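Interior window wall

An interior window wall (also borrowed-light wall, in older trade lists) is a glazed partition between two rooms of the same building. Panes sit in a grid of mullions, often black. Common in workshops, labs, offices. Lets light thru and keeps noise and dust on one side, mostly.

Usually fixed, not opening. A soffit or bulkhead often runs along the top to hide ducts and cable. Floors on the workshop side tend to be pale and hard, with tape lines marking walkways. Whiteboards go on the solid wall nearby, as glass takes no screws.
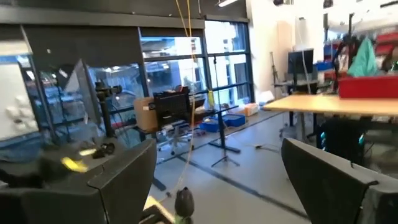 Recep Tekin objects to the noise claim, writing that single panes at the Kelemen works stopped very little and that 2 layers should be the minimum wherever people take calls.

Danden sold a kit version, 3 panes wide, later copied by Cusura. Some 1,675 kits made. Spare gaskets are hard to find now.

Cleaning: both faces, soft cloth, no grit. Tape on teh floor gets replaced when it lifts.

See also: Mullion, Soffit, Transom light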